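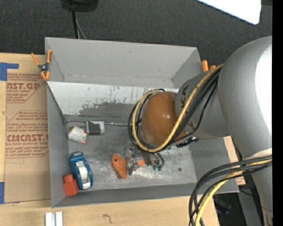 Gray open bin on a wooden tabletop, small items inside.

Parri Open Bin, Large, Gray
by Rundell

Item status: in stock
Ships in 2 days, flat rate
Updated June 10, 2025

Big plain bin. No lid, no wheels. For toys, desk stuff, craft leftovers, whatever ends up on the floor by dinner time. Sits on a table or a low shelf, you see everything from the top without digging.

What people put in it
Bath toys and plastic fish, blocks, tape dispensers, marker pens, the odd shoe. Small things spread out on the floor of the bin so you're not stacking. If you fill it to the top you want the Hemis deep version instead (see below).

Details
Color: gray, one shade only. The blue is gone and is not coming back, sorry
Open top, flat floor
Smooth sides, wipe clean
Weight limit: 29 lb, spread evenly
Sold singly or in a set of 3

About the scuffs
The floor of the bin marks up. Hard plastic toys do it, blocks mostly, anything with a corner. Light scuffs show on gray, less than they did on the white we sold before. Doesn't hurt anything. A damp cloth and dish soap gets off the rubbed-on color, the actual scratches stay. Please dont use scouring powder, it makes the whole floor cloudy and then we get emails.

Cleaning
Warm water, soft cloth, dry upside down. Not for the dishwasher. Sticky tape residue: cooking oil on a paper towel, leave a few minutes, then soap. Stickers same way.

Liners
The Lemix felt liner fits the Parri large. Cuts the noise a lot if there are blocks going in. Charcoal or oatmeal. Sold separately, washes cold, line dry. Trim with scissors if the corners bunch up.

Which size
Parri Large: this page. Good for a table or a bench, one kid's worth of small toys.
Parri Half: same height, half the length. Two of them side by side take the same room as one large.
Hemis Deep: taller, for soft toys and balls. Hard to reach the bottom if you're under five.

Questions we get
Does it stack? Empty, yes, they nest. Full, no.
Is there a lid? Not for this one. Lid for the Half is planned for November.
Ok for food? No, storage only.
Ok outside? A covered porch is fine. Full sun all summer, the gray fades and the rim gets brittle.
Will it scratch my table? Set it down, dont drag it. Felt pads on the bottom corners help, any hardware store has them.

Shipping and returns
Single bins go out in a plain carton, sets come nested with paper between. Check the rim when you open it, that's were they crack if the carton gets dropped. Send us a photo and we replace it. Returns 29 days, unused, you pay postage unless it came broken.

Add a liner at checkout and it goes in the same box, no extra shipping.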